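Orkatent Mortgage Planner | Set-up guide, part 2: adding your loan and comparing rates
Last updated 12/21/18

If you've got through part 1 you'll have an account and a property on your dashboard (mine is the Dandetholm flat, so that's the name you'll see in my notes). Now we get to the bit I enjoy, which is putting the loan in and seeing what different rates do to it. Make a cup of tea first, and dig out your latest mortgage statement. I've tried doing this from memory and I was miles out!

Before you start

You'll need your current balance, your interest rate, the date your deal ends and the monthly payment. If your lender charges for leaving early, have that figure handy as well. It's usually hiding on the second page of the offer letter, in the small print under the payment table.

Adding the loan

1. Open your property and press Add loan. If the button is greyed out, you've skipped the purchase price in part 1, so pop back and fill that in.

2. Pick the loan type. Repayment and interest-only are the main ones. If yours is split into parts, add each part as its own loan. I have two parts on mine and I once lumped them together, and the end date came out as complete nonsense.

3. Type in the balance and rate. Leave out the pound sign and the commas. The planner will take them, but it sometimes rounds the balance to the nearest thousand when it does (I've reported this).

4. Enter your monthly payment exactly as it leaves your bank. Mine is 2534, and I'll use that from here on.

Note: the planner works out its own payment too and shows it in grey next to yours. A difference of a pound or so is fine. If it's bigger than that, check the remaining term, as that's nearly always where I've gone wrong.

5. Set the deal end date and press Save. Your loan should now show under the property with a little clock beside it.

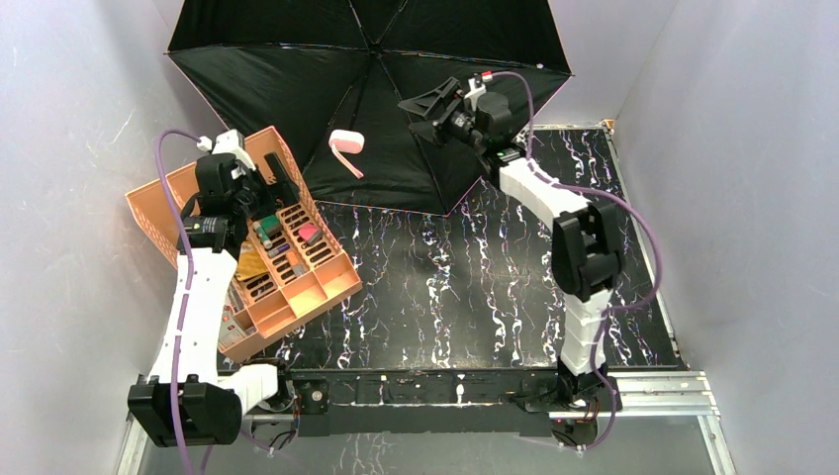

Comparing a fixed rate

6. Press Compare, then New scenario. Give it a name you'll recognise later. I called one of mine "test" and then made another called "test 2", and by July I had no idea what either of them was.

7. Put in the fixed rate you've been quoted and how long it lasts. You can add a product fee underneath. Tick Add fee to loan if you aren't paying it up front, or the comparison will look rosier than it should.

8. Press Run. With the rate I was offered, my payment went from 2534 to 2831, and I had to go and sit in the garden for a bit. Better to find that out on a screen, I suppose, than on the first of the month.

9. To see what happens if you stay on a variable rate, make a second scenario and use the Rate steps box. You can add up to two rises a year. I put in small ones, spaced well apart, and then run it again with bigger ones to see how much it hurts.

Caution: the planner doesn't know about early repayment charges unless you type them in. Go to Costs, then Leaving early, and do it before you take any notice of the savings figure. Without the charge in there, switching looks like a bargain nearly every time.

Reading the results

10. Look at the Total paid line first, over the length of the fix. Monthly payments are what we all feel, but a low payment with a hefty fee can still cost you more by the end.

11. Click the break-even marker on the graph. It shows the month when the fixed deal starts to beat the variable one. If there's no marker, the two lines never cross in the period you've chosen, so try a longer one.

12. Save as PDF if you're seeing a broker. The layout called Pugh is the plain one and prints nicely on one sheet. Stekosmont has the coloured charts and uses a shocking amount of ink.

Caution: these are sums, and they're only as good as what you feed in. I'm a homeowner who likes a spreadsheet and I'm not an adviser, so please talk to a proper one before you sign anything.

If a scenario disappears after you've saved it, check the Archived tab before you type it all in again. Part 3 covers overpayments and adding a second property.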